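From: Jae-hoon Sung
To: members' list
Date: April 5, 2019
Subject: Re: Anyone been to the Flerero open day?

> Has anybody been along to one of the Flerero open days at Dredlow?
> I see there's another in August and they want names early. The
> write-up says "see household robots learn everyday tasks" and I
> can't work out whether that means a robot doing the washing or a
> man with a slide show. It's a fair old drive for me so I'd like to
> know before I sign up. Also, is it worth bringing the grandchildren?

I went to the last one. Neither the washing nor the slide show, though there were slides. I'll put down what I remember and you can decide about the petrol.

The talk came first and ran 60 minutes, which was too long. The speaker was pleasant and plainly knew his stuff, but he had been given somebody else's slides and kept having to stop and put them right. One said "your home, handled". He skipped past that one rather quickly. The project is called Justa, and the idea is to gather a great many recordings of people doing small jobs about the house by hand, with grippers, and use those to train a machine to do the same jobs later on. He gave the number of recordings so far as 1,817, and said the target for this stage was 2,000. I asked how many of the 1,817 were different jobs and how many were the same job over again. He said "a good spread". I asked again at the tea break and got the same answer, a bit shorter.

Then they took us through to the working area, 6 at a time. This was the part I had come for and I'd have happily had an hour of it and ten minutes of the slides. Somebody sits at a table with a gripper in each hand and works with those instead of fingers. On our turn the job was a piece of blue-grey knitted cloth and a pink plastic basket. The grippers themselves are nicely made, I'll say that. Black linkage arms, brass-coloured bushings at the joints, two blocky pads that come together on whatever you're picking up. I'd have liked to see one taken apart. 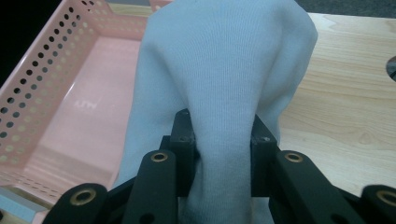 Knitted cloth between the gripper pads, with the pink basket alongside.

What bothered me is how much of the cleverness belongs to the person. Watch anyone handle cloth with a pair of these and you see them making dozens of little decisions: where to pinch, how far to lift before the thing sags, when to let go. All of that comes from someone who has been handling clothes since they were small. The pads only shut and open. I grant that the whole point is to record those decisions so that a machine can pick them up, and I can follow the argument. But I have heard "once we have enough data" about a fair number of things over the years, and enough always seems to be a bit more than they've got.

There was also the question of the cloth. It's one soft piece in a plain colour. My own washing basket has duvet covers that have swallowed the socks, tights, a jumper with one arm inside out and something with a zip. I asked whether they had tried wet things. "It's on the list." Fitted sheets? Laughter all round, which I suppose is fair, I can't fold one either.

The table was set up tidily enough. Rounded corners, a cable hole towards the back, bits of grey tape down on the carpet in front of it. Black stands behind and a good deal of cable on the floor. The grippers have white triangular plates on top, which I took to be for tracking where they are, but I forgot to ask so don't quote me.
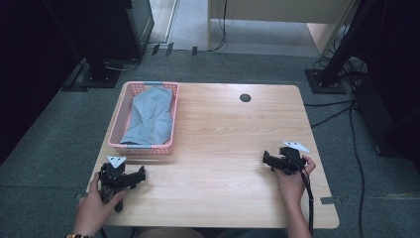 Toom wrote to me off the list after I'd mentioned the visit, and says I'm being hard on them: nobody expects a first-year apprentice to be handed a fitted sheet either, you start on something soft that can't be broken, and the dull repeats are where the learning gets done. Toom also reckons that a firm willing to let strangers stand over the work and ask awkward questions deserves some credit for it.

I'll give them the last bit. They didn't hide anything that I could tell, and the young woman at the table answered more of my questions than the speaker did. She told me that thin cloth is harder than thick, and that the trouble is mostly getting hold of one layer when you don't want two. That was the most useful thing I heard all day. As for the apprentice, mine would have been on to shirts by the second week.

What I did not see at any point was a robot doing the job on its own. I asked about that as well. There was a short film, speeded up, of an arm moving a cloth from one place to another, and it cut just as the cloth was coming down. It may be that it landed perfectly. I would have preferred to see it land. If you do go in August, please ask them to run it live, at normal speed, and let us know what they say.

Practical things. Parking is round the back and the sign for it faces the wrong way if you come in from the main road, so go slowly past the gate. Tea was free, biscuits ran out. There is nowhere to sit in the working area and you'll be on your feet for a good while, so bear that in mind if your knees are like mine. They ask you not to lean over the table while somebody is working.

Grandchildren – over ten or so, yes, if they like taking things to bits. Any younger and the talk will finish them off. You could arrive late and miss it, as two people did on my day, and they seemed to have enjoyed themselves more than anybody.

I've still got the handout if you want it. Four pages, mostly about the future.

Jae-hoon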